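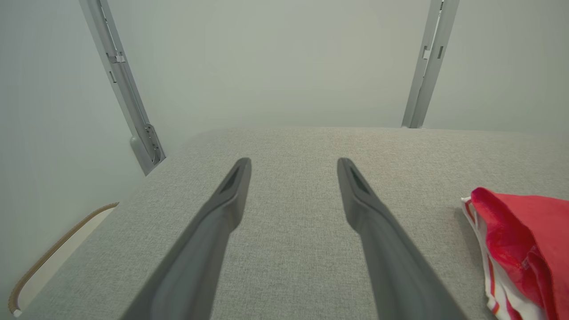 *Between the fingertips: the wrist view over the padded bench, with the laundry to the right.*

**Tirnodmont robot starts its laundry lessons**

The folding lessons have started in Tirnodmont! After a spring spent mostly on cables and brackets, the small team at the Semeniuk workshop has begun showing its two-armed robot how to deal with clothes, one shirt at a time, by driving it through the job from a pair of hand controllers.

The project goes by the name Jarnby, and its aim is easy to say and rather hard to do. A person sits at the controls, looks through the robot's cameras and moves both arms through a chore. The robot records what its cameras saw and how its arms moved. Do that enough times and the recordings can be used to train it to try the chore by itself. The team has been practising with blocks and cups since the winter, and cloth is the first material they have tackled that changes shape every time you touch it.

Anyone who has tried to pick up a T-shirt with a pair of kitchen tongs will have some idea of the challenge. A cup stays a cup. A shirt can arrive flat, twisted, inside out or rolled into a lump with one sleeve tucked away where you can't find it, and the first job is usually to work out which bit to get hold of. People do this with their fingertips and hardly look. At the controls you get no feeling back from the fabric, so everything has to be judged by eye, and the people driving say the first hour is very humbling.

Three operators are sharing the work, taking turns through the morning and swapping after each batch. All of them have their own way of folding, which caused some lively discussion in the first week (sleeves in first, or fold in half and then deal with the sleeves?). The workshop settled on one agreed method for the early recordings, so that the robot has a single pattern to copy. Once that is going well, the plan is to let each operator fold in their own style and see what the training makes of the mixture.

The target for the opening round is 40 good demonstrations. "Good" has a particular meaning in the Jarnby notes: the garment must finish flat, with its edges lined up, and must never leave the bench on the way. Attempts that fall short are kept too, in a folder of their own. The workshop thinks the fumbles and second tries may turn out to be very useful later on, when the robot has to learn how to get out of a muddle as well as how to stay out of one.
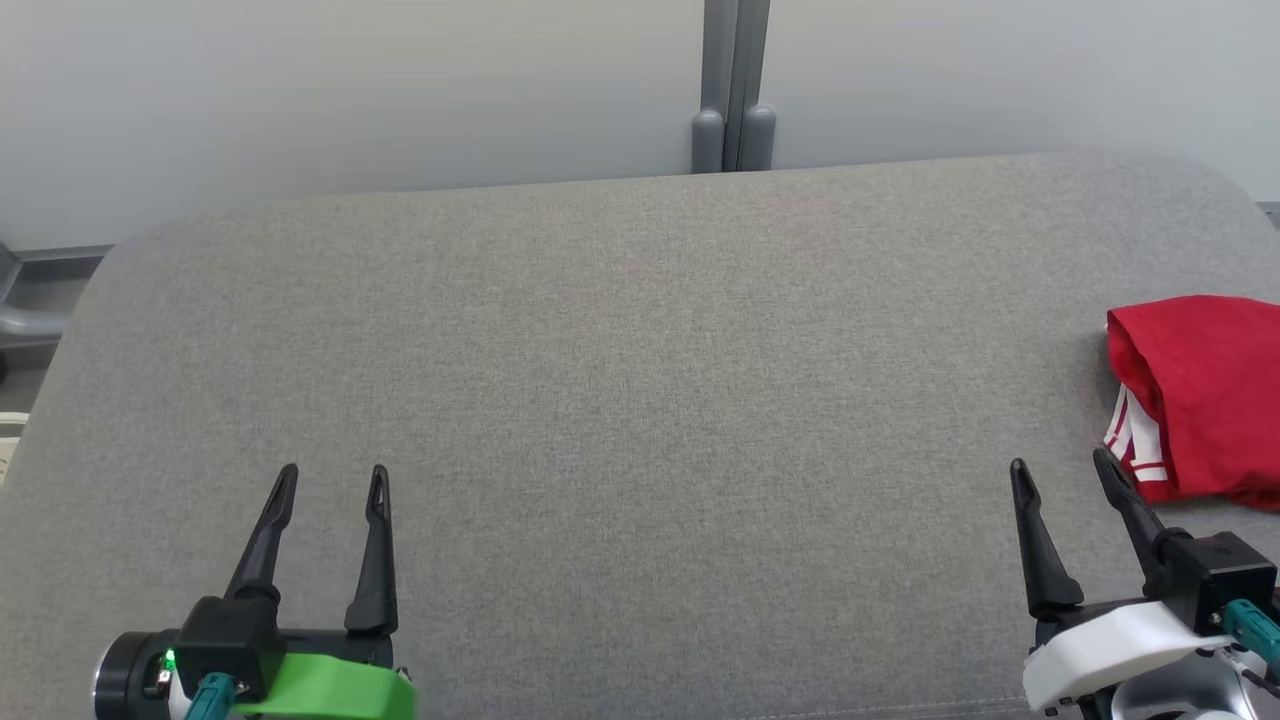
Starting positions have had a surprising amount of thought put into them. If every shirt began in the same spot, the robot might learn the spot and very little about shirts, so the garment is put down somewhere different before each go, and the fabric is bunched up or turned over by hand. With the red one lying over on the right, the right gripper is already in front of it with its fingers open, while the left has a wide stretch of grey cushion between it and anything it could pick up. The person driving then has a choice to make: pull the garment across towards the middle, where both arms can share the work, or start tidying it where it lies. The agreed method says pull it across first, and the operators have been asked to do it slowly.

Slowly is the word you hear most in the workshop at the moment. A quick tug looks clever from the chair, but the cloth swings, the wrist view blurs and the recording is harder to learn from. A steady drag with a short pause before each new grip gives much cleaner pictures. There was a bit of grumbling about this to begin with, as it can make one fold feel endless, but the difference when the recordings are played back is easy to see and most of the grumbling has stopped.

Playback has become a favourite part of the day. Each morning's work is put up on the big screen after lunch, with the head view beside the wrist views, and everybody gathers to watch. The head view gives you the lie of the land: where the garment is, how far each arm has to go, whether a sleeve has been left behind. Up at the wrist you get the close work, and that is where the operators look when they want to know whether the fingers are about to close on one layer of cloth or on two. Picking up two layers by mistake is the commonest slip so far, and it's oddly gripping to watch it about to happen in slow motion.

The two arms have to be driven together, one in each hand, and this is the skill that takes longest to come. New operators tend to work one arm and forget the other, which then hangs about getting in the way. The workshop's answer is a set of warm-up exercises done before any recording starts. Both grippers reach forward, both close, both come back. Then one holds a corner down while the other smooths the cloth away from it. It looks a little like a piano lesson, and a couple of the moves have already picked up nicknames.

Cloth on a soft surface is another thing to get used to. On a hard table the fingertips can be brought down until they touch and then closed, and you know where you are. On upholstery there is some give, and a gripper that presses too far can nip the cover along with the shirt. The team likes this problem! Beds, sofas and ottomans are where plenty of clean washing ends up in real homes, and a robot that can only fold on a bare worktop would be missing a good part of the job. The fingers' narrow tips help when it comes to sliding under an edge, though the angle has to be right, and getting a feel for that angle is taking practice.

The recordings are handled by Ketum, the workshop's own logging program, which has been given a thorough tidy-up for the occasion. The older version saved everything in one long stream and somebody had to go through afterwards marking where each attempt began and ended. Now the operator taps a pedal to start, taps it again to finish, and gives the attempt a mark out of three before moving on. A three means keep it as it is, a two means it is sound but scrappy, and a one sends it to the other folder. Marking straight away, while the fold is still fresh in the mind, has already saved a lot of dull evenings.

A small change to the pedal came in during the second week. The first one made a loud click, and operators found they were flinching slightly at the end of each fold, a flinch that went straight down the controllers and into the arms. A quieter pedal has sorted it out. Little discoveries like that are turning up nearly every session, and they go on a list by the kettle, where the entries now include chair height, sleeves that catch on the controllers and the best time to open the blinds.

There is no robot folding by itself to report just yet. The first training run will begin when the opening round of demonstrations is complete and checked, and the first tries will be done with an operator's hand close to the stop button. Expectations are being kept sensible. If the robot can find the garment, take hold of it and bring it to the middle of the bench, that will be counted as a very decent start, and the folding proper can follow.

Still, it is hard to spend a morning watching and come away anything but cheerful about it. You see an operator who was all thumbs at nine o'clock catch a hem cleanly before the tea break, and you see the next one borrow the same trick without a word being said. Passing a knack from one person to another by showing it is how most of us learned to fold in the first place, and it is lovely to see the same thing being tried with a machine at the other end.

Towels are next on the list. They should be simpler, being square and having no sleeves to lose, and the workshop wants to find out whether anything learned on shirts carries over to them. After that come pillowcases and then, if all goes well, socks, which the operators are looking forward to and dreading in equal measure. Fitted sheets have been suggested several times and have been turned down every time.

The workshop hopes to open its doors for a morning in August so that visitors can watch a recording session and have a go at the warm-up exercises themselves. Details will go up on the board at the Semeniuk entrance. Spare shirts are welcome in the meantime, clean please, in any size, and plain or printed will both do nicely.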